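About Oltico 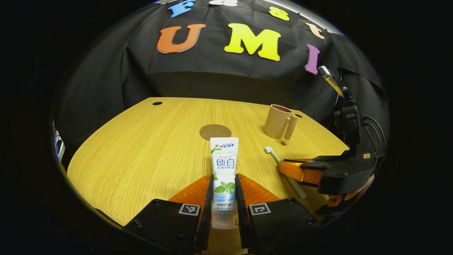
Oltico measures sound and vibration in buildings, and most of our work begins with doubting a number somebody else has supplied. A ceiling panel is sold as absorbing nearly everything; a floor is said to be quiet. Under what conditions, in which room, at which frequencies? We distrust product labels in general. A toothpaste tube can carry a cluster of green mint leaves in print, and the leaves tell you very little about the paste. Acoustic data sheets work much the same way, with a single rating in large type and the test details in small type, if they are given at all.

The company was started by Youssra El Fassi and Ottilie Widmer after they had spent too long writing reports that agreed with the client. Youssra handles room acoustics and the modeling side. Ottilie looks after structure-borne vibration, meaning pumps, elevators, footfall and the hum that only one person in the office can hear. (That person is often right.)

Our laboratory is in the old Zillemard building. We have a reverberation room with a volume of 200 cubic meters and a smaller listening room we are less proud of, which has a stubborn resonance at 124 Hz. We have tried to cure it twice. It is still there, so we correct for it and say so in every report that uses the room.

What we are skeptical of

Single-number ratings. They are handy for comparing two partitions on paper and poor at predicting whether you will hear your neighbor's bass.

Sound masking sold as a fix for thin walls. It may help in open offices. We want measurements from before and after, taken at the same positions.

Computer models, including ours. For the Rudd recital hall we predicted the decay time well in the middle bands and badly in the low ones. Both sets of curves are in the final report.

Active panels. We tested the Rilletti system at 296 points in a meeting room. It lowered the level near the panels and raised it in two corners, and we would not yet recommend it.

Working with us

We take on no more than 10 projects at a time. We do not sell panels, accept commissions or endorse products. If your room is fine we will tell you, and the invoice for the site visit will still arrive. The lab is closed to visitors in October while the instruments are away for calibration.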